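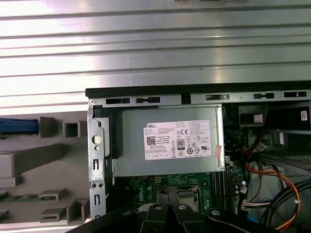
Old desktop as a home file server: keep it or buy a small box?

songul_uysal
Hello everybody. I want to store family photos and scanned papers at home, and I have an old desktop PC for this. My brother in Priltbridge says I should buy a ready box with two drives instead. My worry is the electricity. I put a meter on the wall socket and the PC takes 80 watts when it does nothing. Is this normal for an old machine? We pay a lot since October.

hokham_pete
80 at idle is high. Do you have a graphics card in there? Take it out if the board has its own video output. Mine went down a lot after that.

Rosalie Tanner
I would not bother. Buy the small box. I ran an old tower for 5 years and I spent more evenings on it than on my garden. Also the fans.

songul_uysal
Thank you both. Yes, there is a card, I did not think of it. Rosalie, I understand, but the box with drives is 1,179 in our shop, and this is too much for photos.

hokham_pete
Rosalie, fans cost almost nothing to replace. I don't agree that it is so much work. Set it to sleep at night and wake it in the morning, and the bill is smaller again.

Rosalie Tanner
Sleep and wake never worked well on mine. Maybe yours is newer. And whichever she chooses, she needs a second copy in another place. Two drives in one case is not a backup.

cosgate77
Agree with the last point. I lost around 11 months of pictures that way.

songul_uysal
I am sorry to hear it, cosgate77. I removed the card now and the meter shows less, but it jumps, so I will leave it until evening and write the number here. For the second copy, can I use a simple USB drive and keep it at my brother's house?

hokham_pete
Yes, that is fine. Encrypt it first.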